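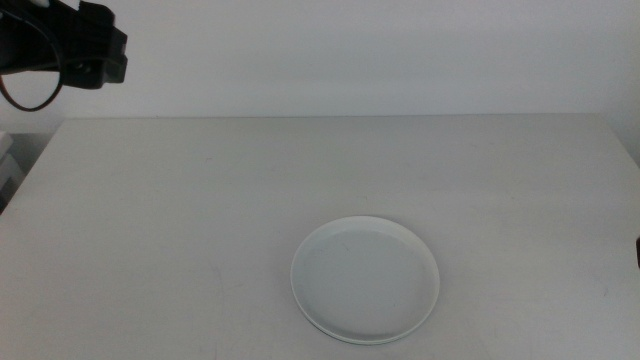
Fig. 3. Gripper at a distance from the plate, cable hanging in a loop.

[Zasstead Cell Guide, Section 6: Before the first pick]

1. Keep the table free of all items except the dish to be handled.
2. Look at the cable loop. It must hang free and must not touch the table at any arm position.
3. Set the approach speed to 400 in the Halliday menu. Press Save.

CAUTION: Do not reach over the table while the arm is enabled. 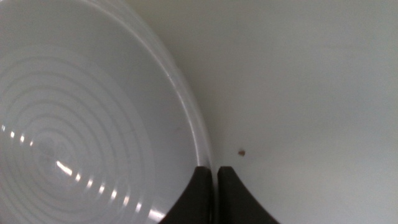 Alasdair Tosh
Cell Safety Trainer, Lolska

4. For a bowl, bring the open fingers to the rim, one finger on the inner side and one on the outer side. Stop there and check the wrist view.
5. Crumbs and other small dirt on the table must be wiped before the grip. Disable the arm first.
6. Close the fingers in slow mode only. If the rim bends, open and repeat from step 4.

Note: Code 741 means that the fingers did not reach the grip width. Please write it in the Sternura log together with the time.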